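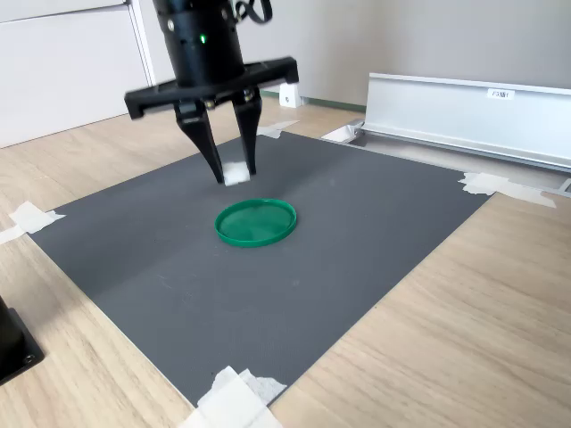 Greltel – small things into a dish

Rodrigo Cuesta, Saturday, August 13, 2022
2 min read

Notes for anyone using the Greltel set. Quick version, proper one in September.

## What's in it

Short goes at one job: little white cube, round green dish, cube goes in dish. 900 goes in all, almost 60 of them started again half way. Those are kept, see `restarts.txt`.

## The things

- cube: white, small. Swap it when the corners go grubby
- dish: green, round, raised rim, open side up. Called "lid" in the older notes and "bowl" in the newer ones, same label in the files – sorry
- mat: grey, goes on the table first
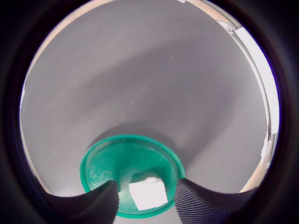

Scratches on the green are fine, dont bother replacing it. Same for scuffs on the mat. Shadows move about a lot, we left the blinds alone.

## Folders

`lundutstead/` – first batch, Asia did the labels
`osagie/` – second batch, labels by me, so check them

Two labels only: `in` and `out`. Cube resting on the rim counts as `out`.

## Known problems

- start times in `osagie/` are an hour behind
- a few file names have a space at the end
- no wieghts or sizes recorded for anything yet

Contact: Rodrigo Cuesta | © 2022 Greltel | Back to top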